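Speaker notes: Making up a furnished room between tenants
Grendton housing staff meeting, 2020-04-06

Slide 1. Opening

Thank people for coming. Say up front that this is a short talk about beds, walls and paperwork, in that order. Most of the complaints we got last year were about the first two. The third is how we answer them.

We turned over 165 rooms last year across the Zudora and Imetti buildings. Every one of those rooms has a bed in it. If the bed looks bad when the tenant opens the door, they start looking for other problems.

Slide 2. The fitted sheet

Start with the corners on the wall side. They are the hard ones to reach, and people who leave them for last end up pulling the whole sheet toward them. Then do the two near corners.

Smooth from the middle out with a flat hand. Fold lines from the package will still show on a new sheet. Don't spend time on those. What you do want to fix is slack, where the fabric bunches up and moves when you sit down. If it bunches, the sheet is either the wrong depth or one corner has slipped.

Ask the room: who has had a sheet pop off during a walk-through? (Wait. Take one story at most.)

Plain colors are easier for us than patterns. The sage green goes with the gray headboards and it doesn't show lint the way the dark blue did. 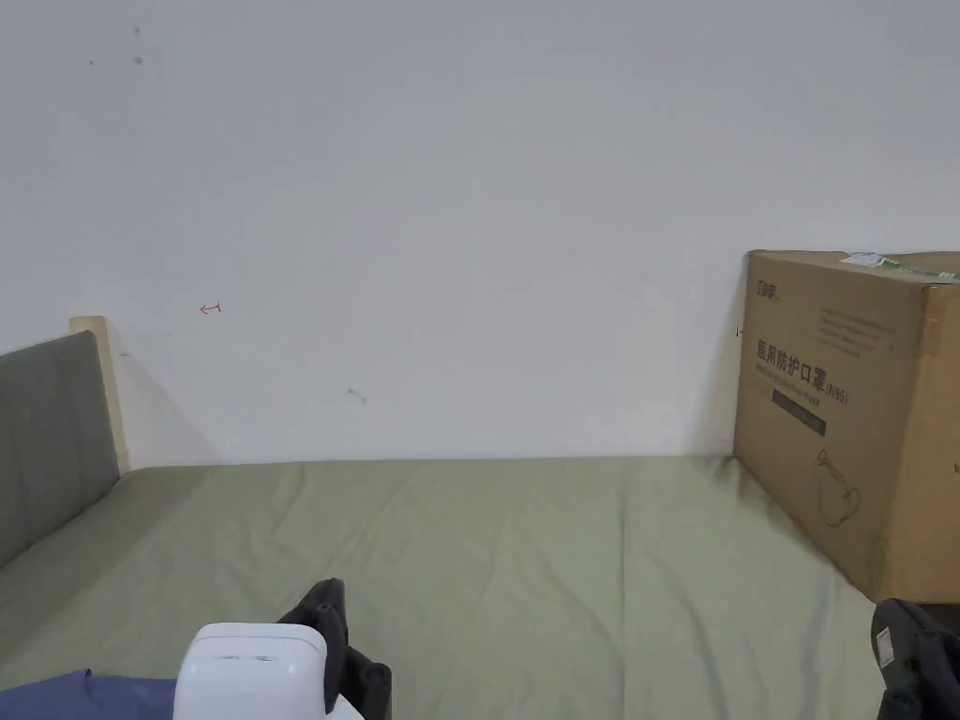
Don't set boxes on a bed you have already made. I know the floor is full on a turnover day and the mattress is the nearest flat thing. But you will be smoothing the sheet a second time, and a cardboard box that has been on a loading dock is not clean. Put boxes in the hall or on the desk.

Slide 3. Walls

Once the bed is made, stand at the foot of it and look at the wall. White paint shows everything: small dark spots, smudges, pen marks. Look low as well as high, and check the part next to the headboard, where people lean.

Try a damp cloth first, then the Do sponge from the supply closet. Press lightly. Rubbing hard leaves a shiny patch that looks worse than the mark did. If it's ink, leave it alone and put it on the sheet for the painter. Water tends to spread it.

Check for nail holes too. We patch and paint in one visit, so report them together.

Slide 4. Headboards and posts

Vacuum upholstered headboards with the brush head, top edge first. Wipe wooden posts with a dry cloth. Give the bed frame a push. If it rocks, it needs tightening before anyone sleeps on it.

Slide 5. The form

Page 2 of the form is the one people skip. It has the wall section on it. Last year we spent $1672 on repainting that we couldn't charge to anyone, mostly for want of a note saying what the wall looked like on move-in day.

Write what you see and where it is. "Smudge, long wall, left of center" is enough. "Wall OK" doesn't help us when there is a dispute.

Slide 6. Dates and questions

New forms start in May. Use up the old pads until then. Extra fitted sheets are in the Zudora basement, sorted by mattress depth.

Take questions. If somebody asks about mattress protectors, tell them the order is in and the delivery date isn't set yet.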